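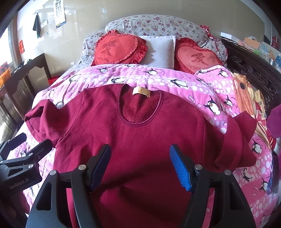
Crimson sweatshirt on the penguin cover, both sleeves a mess, jaws open.

2 August 2023

Up before six, no reason. Kettle, then straight on to the sleeve problem before I could talk myself into email.

Where it stands. The planner finds the neckline fine. It's a good neckline for it, round and ribbed with the red fleece showing inside, and the cream label at the back gives the keypoint net something to hold on to. Shoulders fine too. Then it gets to the sleeves and goes to bits. One folded back on itself in flaps, the other bunched with the end looped over, and the net wants so badly for there to be two cuffs that it puts them wherever there's a bit of edge. This morning it put one on a penguin. High confidence as well. Black and white and roughly oval, I suppose if you'd only ever seen cuffs.

Tried masking the bed out first. Colour threshold, quick and nasty, pink goes away and crimson stays. Worked better than it deserved on the body of the shirt and then kept both heart cushions as garment. Of course it did, they're red. So now the planner thinks it has one shirt and two small ruffled shirts that say I LOVE YOU. Added a largest-blob rule. Fine for now, will bite me later, wrote TODO next to it which is how I bury things.

Toast.

Then the bit I've been putting off, which is the time sync. Two streams, one from each gripper, and they drift. Not much at the start of a take. By the end it's 34 milliseconds and the left jaw closes before the fabric it's closing on has got there, so far as the policy can tell. I had been blaming the policy for that since May. Whole weeks of fiddling with action chunk length and smoothing and the weight on the gripper channel, and the labels were sliding about underneath all the time. Felt a bit sick, then quite pleased, then sick again when I thought about the write-up I sent Skeston.

Fix is boring. Stamp at capture, not at write. Resample both streams on to one clock, linear for the poses, nearest for the images, and throw the take out if the gap goes over two frames anywhere. Forty lines once the old stuff is out. Old stuff is not out. Old stuff is commented out.

Ran the resampler over everything on the disk. 121 takes in, 98 came out the other side. Looked at a handful of the rejects and most have a stall in the middle, one side just stops writing and then catches up in a lump. Could be the card, could be the USB hub. Swapped the hub for the spare. If it's the card I don't want to know today.

Lunch standing up, cheese and the end of the cucumber. Rain came in off the back so shut the window.

Afternoon: retrain on the cleaned set. Kept everything else the same for once, same seed, same learning rate, same awful image crop. Very hard to do. I changed the crop in my head about five times. While it ran I cleared up the config folder, where there were files called final, final_b and final_use_this, and final_use_this was the one you should not use. Deleted two. Kept the other out of cowardice.

Also wrote down the state names for the fold planner properly, so they stop living on the back of the Gremberg delivery note:

spread
find neck
find sleeve ends
if sleeve end not found, follow seam from shoulder
unfold sleeve
fold in, left then right
fold up from hem
stop

The seam one is new and I think it's the good idea of the day. There's a long seam running down from each shoulder and you can see it even when the sleeve itself is a heap. So don't hunt for the cuff at all. Start at the shoulder, walk along the seam till it goes under something, and that's your fold edge, and that's where to grasp. Did a scrappy version with the edge detector we already have. Good on the shirt I was looking at. On the lower front it went wandering off down a soft fold, because a soft fold with a shadow in it looks very like a seam if you're an edge detector. Need some sort of straightness score. Or a width one, seams are thin and folds are fat. Try width first.

Hem is a problem of its own. Half the views don't have the hem in, it runs off the bottom, and the planner just assumes the shirt ends where the picture does. So it plans a lovely neat fold of two thirds of a shirt. Wants a flag for "not seen" that isn't the same as "not there". At present both are zero, zero. Who did that. Me.

Training done at ten past four. Offline error on the gripper channel is well down, and on the poses a bit down. Replayed it against the held-back takes and the close comes at the right moment now, or near enough that I couldn't fault it by eye. Nothing run on the arm yet so I'm not going to crow. The last time I crowed was the towel.

Message from the Ahmadpour lot asking if their export can have pad contact as a column. Said yes, then went to look and we don't log contact, we guess it from jaw width stalling. Which is all right for a sweatshirt, thick, the jaws stop well short. Thin cotton you'd never tell it from shut. Wrote back and said "estimated contact" and that it would be blank for thin things. They seem happy. Must make sure it's really blank and not nought, see above re hem.

Skincombe call moved again. Good, nothing to show them but a list of things that were wrong.

Walked to the post box and back for the air. Thought about dark cloth the whole way. The shadows down the front eat all the detail and I keep wanting to turn the exposure up, but then the daylight from the window goes even whiter and takes the left side with it. Could do it per patch. Could just train with the brightness thrown about more and let it cope. Second one is less work, so second one.

Tomorrow
- width score on seam follower
- not seen / not there, everywhere, not just hem
- rerun rejects with new hub
- own up to Skeston abuot the drift, with the plot
- arm, ten folds, same shirt, write down all ten even the bad ones
- bread, bin bags

Hand aches. Bed by eleven if the overnight job starts first time. It didn't, path was wrong. Now it has.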